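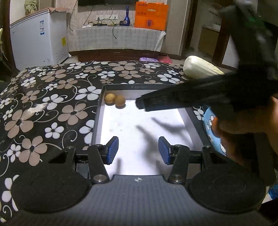

Larkby Shallow Tray, White Floor with Dark Gray Rim

Item no. 3358
In stock: 51
Sold singly or by the carton (13 trays)

A shallow rectangular tray for sorting small things. The floor is white, so brown, green or dark items show up against it. The raised rim goes all the way around and keeps round items like small fruit from rolling off.

The tray is light enough to carry in one hand when empty. You can use it on a table, a counter or a bed. On a mattress, smooth the cover flat first and load the tray from the middle out.

Common uses
Sorting longans, small potatoes, nuts and shallots
Picking over dried beans
Holding buttons, beads or screws during a repair
Keeping puzzle pieces together between sittings

Details
Shape: rectangular, open top
Floor: white
Rim: dark gray, raised, with faint dark lettering on one side
Weight: 643 grams
Lid: none, sold separately as the Lenum cover

Care
Wash by hand with dish soap and a soft sponge. Dry before stacking. Beet and turmeric can stain the white floor if left overnight; a paste of baking soda and water takes most of it out. Scouring pads will scratch. Do not use in an oven or microwave.

Which size to buy
We carry this tray in one size only. If you need higher sides for carrying liquids or loose grain, look at the Mununix deep tray, which has handles. The Lenum cover does not fit the Mununix.

Shipping and returns
Single trays go out in a padded sleeve. Cartons ship flat and should be opened from the taped end. Orders placed before 2 p.m. leave our Lagos warehouse the same working day. Trays can be returned unused in the original sleeve. If one arrives cracked, send us your order number and we will replace it.

The next carton delivery is due in February. Back orders are filled in the order we receive them.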